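Pladell Chores: simulated wrist-view episodes

Maintainers: Obaidul Seneviratne, Asanka Debnath
Version date: 28 January 2021

Summary

Pladell Chores is a set of 113 simulated episodes of a robot arm with a parallel-jaw gripper trying small jobs from the kitchen and the workshop. We built it to get a plain answer to a plain question: can a stock policy do these chores yet? For most of them the answer is no.

Tasks

There are 5 task families: open, close, turn, pick up, put away. Reaching the object is part of every episode and is scored separately from the grasp. 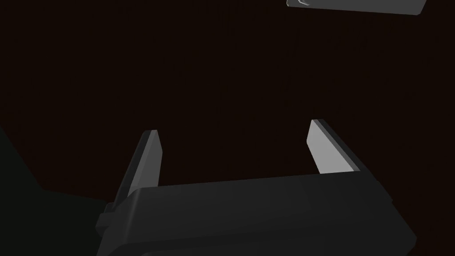
Each family was run with the same starting policy, Gamage, and no tuning between runs. The policy sees only the wrist view and the joint angles. It gets no map of the room and no object labels.

Results

Of the 113 episodes, 67 reached the object and 10 finished the job. Turning was the weakest family. Most failures came in the last stretch before contact, when the fingers closed too early or stopped short.
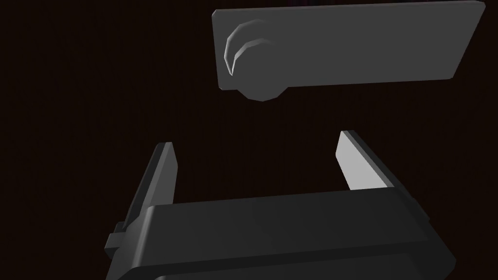 Wrist view, jaws open and clear of the plate and its round knob.

We don't think these numbers say much about real homes. Lighting is dim in many episodes, surfaces are plain, and nothing gets in the way of the arm. A real kitchen is harder.

Files

episodes/ one folder per episode, frames and joint log
scores.csv reach, grasp and finish, one row per episode
splits/ train and test lists 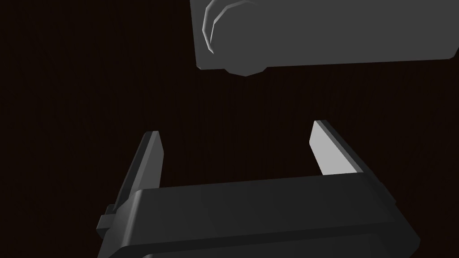

Frames within a folder are numbered in time order. Episodes that were stopped by hand are marked in the last column of scores.csv and count as not finished.

Known problems

Round parts are coarse meshes, and the facets show up close. The Irdale loader skips the first frame of every episode. A fix is planned for July.

Contact

Send errors to Asanka Debnath at the Hanitz lab.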